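# Does keeping an apple in with the potatoes really stop them sprouting?

**Clyde Obi**

My mother-in-law swears by this and so does every household tips column I have ever read. You put one apple in the sack with your potatoes and they don't sprout. I bought a big sack in the first week of last month, put an apple in, rolled the top down and left it under the stairs. I looked last night and there are shoots on nearly all of them, some as long as my finger. The apple has gone soft on one side.

So either I've done it wrong or it's one of those things people repeat. I have also seen a gadget from a firm called Damness, a sort of sachet you hang in the cupboard, which claims to do the same job for 25 pounds. I'm not paying that without a very good reason.

Things that might matter: the cupboard has the hot water pipe running through the back of it. The potatoes are a maincrop, unwashed. The onions live in there as well, in a net on the door. Paper sack, not plastic.

Has anybody tried this properly, with and without the apple? I don't want "my nan always did it", I've already got one of those.

---

**Vesna Nikolovski**

Your hot water pipe is the problem. I would forget the apple altogether until you have moved the sack.

The theory behind the tip is that ripening apples give off ethylene, and ethylene does something to potato sprouts. That much is true. What the tips columns leave out is how much gas, for how long, and how fresh the air is. The commercial stores that use it do so with a steady supply in a closed building and somebody watching the readings. One apple in a paper sack in a cupboard that gets opened four times a day is a different thing, and I have never seen a decent figure for what it gives you. A short burst of ethylene can apparently set sprouting off in some varieties, so you can find people online swearing to both results, and they may all be telling the truth.

I did try it, for what that's worth. Two boxes in the garage, same sack of potatoes split between them, an apple in one and not in the other, lids on. I started in November and looked every Sunday. 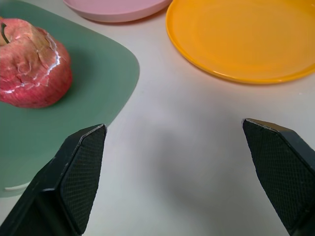
*Photo: Vesna Nikolovski. Red apple on green tray. Free to reuse with credit.*

By the time the first shoots came I could not have told you which box was which without the label. The garage was cold, and both lots lasted far longer than anything I've kept indoors. One trial with two boxes proves very little and I wouldn't argue with anyone who got a different answer. But if the effect were as strong as people say, I think I would have noticed something.

What I would do:

- Get them out of that cupboard. Cool and dark, but not the fridge if you like them roasted or fried, as they go sweet and brown too fast.
- Keep the paper sack. Open the top a bit.
- Move the onions elsewhere. I'm less sure of this one, it is another thing everybody repeats, but it costs nothing.
- Rub the short shoots off and eat those potatoes first. If any are green or bitter, or have gone soft and wrinkled with long shoots on, I'd bin them.
- Throw the soft apple out before it takes a potato with it.

As for the sachet, I looked at the Damness page. It says "up to 89% fresher", and there is no word on fresher than what. Save your money.

---

**Radomir Bošković**

Works for me. Always have an apple in with mine, never had a sprout. You probably used the wrong sort, it has to be a ripe one.

> **Vesna Nikolovski:** Where do you keep them, and how quickly do you get through a sack?

> **Radomir Bošković:** Stone pantry, north side. A sack lasts us a fortnight, there are six of us.

> **Vesna Nikolovski:** Then I doubt the apple is doing much. Mine would last a fortnight in there with a tennis ball.

> **Clyde Obi:** Moved the sack to the outside store this morning — no apple. Onions are on a hook in the kitchen. I rubbed the shoots off the firm ones and had to throw out a good few from the bottom. Will buy smaller sacks from now on. Haven't told the mother-in-law yet.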